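읽는 시간 6분

문을 고치는 사람과 문을 바꾸는 사람

나는 한국어를 서른이 넘어서 배웠습니다. 그래서 제 문장이 조금 딱딱하더라도 이해해 주시기를 부탁드립니다. 오늘은 오래된 집의 문에 대해서 제 의견을 쓰려고 합니다. 작은 주제이지만, 저는 이 주제를 오래 생각했습니다.

제가 자란 도시 스토반베르그(Stovanberg)에서는 집의 문을 거의 바꾸지 않았습니다. 우리 집 부엌문은 할머니의 어머니가 시집오셨을 때 이미 있던 문이었습니다. 여름에는 나무가 부풀어서 잘 닫히지 않았고, 7월이 되면 아버지가 문을 떼어 마당에 놓고 아랫부분을 대패로 깎으셨습니다. 겨울에는 반대로 틈이 생겨서, 어머니가 틈에 천을 끼우셨습니다. 문 하나가 일 년 동안 식구처럼 손이 갔습니다.

한국에 와서 처음 얻은 집은 지은 지 오래된 연립주택이었습니다. 방문이 바닥에 끌려서 열 때마다 소리가 났습니다. 집주인에게 말씀드렸더니 다음 주에 새 문을 달아 주셨습니다. 저는 감사하다고 인사했지만 마음은 조금 복잡했습니다. 헌 문은 경첩의 나사만 다시 조이면 되는 문이었습니다. 그 문은 하루 동안 계단 밑에 서 있다가 폐기물 스티커를 붙이고 나갔습니다. 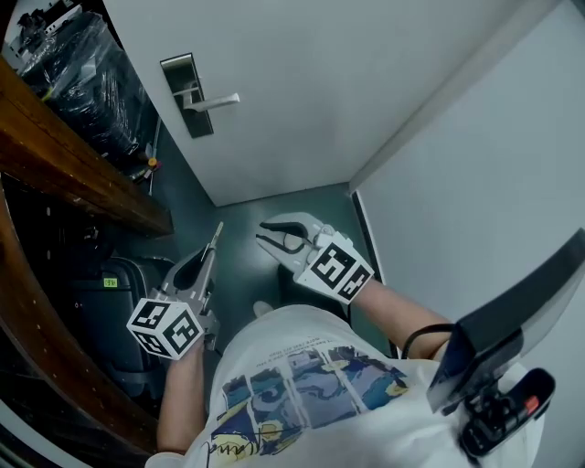 물론 집주인의 마음을 모르는 것은 아닙니다. 사람을 불러서 고치면 출장비가 들고, 고친 문이 또 끌리면 다시 전화를 받아야 합니다. 새 문은 한 번에 끝납니다. 제가 가진 불만은 집주인 한 분에게 있는 것이 아니고, 바꾸는 일이 고치는 일보다 언제나 쉽게 되어 있는 이 순서에 있습니다.

작년에 저는 트롤틀리(Traltley)라는 회사의 문 카탈로그를 얻어서 읽었습니다. 실내문만 377가지가 실려 있었습니다. 색이 다르고 손잡이의 위치가 다르고 유리창이 있거나 없거나 했습니다. 저는 카탈로그 읽는 것을 좋아해서 끝까지 읽었는데, 경첩을 따로 주문하는 방법은 맨 뒤의 한 쪽에 작은 글씨로 있었습니다. 문짝은 377가지인데 경첩은 한 쪽입니다. 저는 이 비율이 우리 생활을 꽤 정확하게 보여 준다고 생각합니다.

고치는 일에는 눈이 필요합니다. 문이 안 닫힐 때 원인은 여러 곳에 있을 수 있습니다. 문짝이 휘었을 수도 있고, 문틀이 기울었을 수도 있고, 바닥이 올라왔을 수도 있습니다. 아버지는 먼저 문을 천천히 열고 닫으면서 어디에서 소리가 바뀌는지 들으셨습니다. 그 다음에 종이 한 장을 틈에 넣고 위에서 아래로 내리셨습니다. 종이가 걸리는 곳에 연필로 표시를 하고, 표시한 곳만 깎으셨습니다. 저는 이 방법을 지금도 씁니다. 아주 단순하지만, 배우지 않으면 생각하기 어려운 방법입니다.

제 주변의 젊은 동료들은 이런 이야기를 들으면 시간이 아깝다고 합니다. 이 말에도 일리가 있습니다. 한 번은 제가 욕실 문을 고치다가 저녁 시간을 전부 쓰고, 결국 나사 구멍이 망가져서 이쑤시개와 목공풀로 구멍을 메운 뒤 다음 날까지 기다려야 했습니다. 그 사이에 손님이 오셔서 매우 부끄러웠습니다. 그래도 그 문은 지금까지 잘 닫힙니다. 그리고 저는 그 문에 대해서 압니다. 위쪽 경첩이 아래쪽보다 먼저 느슨해진다는 것, 비가 오는 날에는 조금 세게 당겨야 한다는 것을 압니다.

어떤 분은 이것을 외국인의 향수라고 말씀하실 것입니다. 그럴지도 모릅니다. 그러나 저는 모든 것을 고쳐 쓰자고 주장하는 것이 아닙니다. 불에 견디지 못하는 현관문이나 안쪽까지 썩은 문은 바꾸는 것이 맞습니다. 단열이 되지 않는 문을 추억 때문에 두고 겨울마다 난방비를 더 내는 것도 저는 권하지 않습니다. 제가 묻고 싶은 것은, 바꾸기 전에 한 번이라도 고칠 수 있는지 보았는가 하는 것입니다.

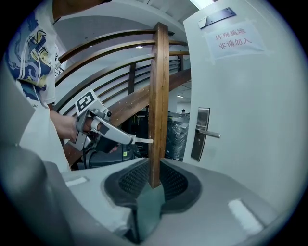
수리를 쉽게 만드는 작은 제도

제가 이 년 정도 살았던 서소프(Serthorpe)라는 마을에는 좋은 가게가 있었습니다. 이름은 하우글란(Haugland)이고, 헌 문과 헌 문틀에서 나온 부품을 파는 곳이었습니다. 상자 안에 경첩과 손잡이와 열쇠판이 종류대로 들어 있었습니다. 손님은 자기 부품을 가져가서 같은 것을 찾을 때까지 상자를 뒤집니다. 어떤 날은 못 찾고 집에 갑니다. 어떤 날은 다른 물건을 찾아서 기쁘게 갑니다.

그 가게에서는 대패와 끌도 빌려주었습니다. 빌리는 기간은 최대 13일이었습니다. 저는 왜 14일이 아닌지 물어보았는데, 주인은 두 주라고 하면 사람들이 날짜를 세지 않는다고 대답하셨습니다. 저는 이 대답이 마음에 들어서 지금도 기억합니다.

한국의 동네에도 이런 곳이 있으면 좋겠습니다. 공구를 빌려주는 주민센터가 있다는 것을 알고 있고, 저도 두 번 이용했습니다. 다만 그곳에는 전동 드릴은 있지만 부품이 없었고, 물어볼 사람도 없었습니다. 드릴만 있으면 구멍은 뚫을 수 있습니다. 그런데 어디에 뚫어야 하는지는 드릴이 가르쳐 주지 않습니다. 한 달에 하루, 경험이 있는 분이 두세 시간 앉아 계시기만 해도 많이 달라질 것입니다.

또 하나는 임대 계약에 대한 생각입니다. 세입자는 벽에 못 하나 박는 것도 조심스럽습니다. 문을 대패로 깎는 것은 더 어렵습니다. 저는 이사할 때마다 집주인에게 간단한 종이를 드립니다. 제가 어떤 수리를 직접 해도 되는지 서로 적는 종이입니다. 나사 조이기, 경첩에 기름 치기, 문 아랫부분 깎기 같은 항목을 씁니다. 처음에는 이상하게 보시지만, 지금까지 거절하신 분은 한 분뿐이었습니다. 그분도 기름 치기는 허락하셨습니다.

요즘 사는 집의 방문도 여름이 되면서 다시 끌리기 시작했습니다. 오늘 저녁에 종이를 넣어 보았더니 손잡이 아래쪽에서 걸렸습니다. 연필로 표시를 해 두었고, 대패는 이웃에게 빌리기로 했습니다.

이 사이트는 더 나은 이용 환경을 위해 쿠키를 사용합니다. 계속 이용하시면 쿠키 사용에 동의하시는 것으로 봅니다. 동의 | 설정 변경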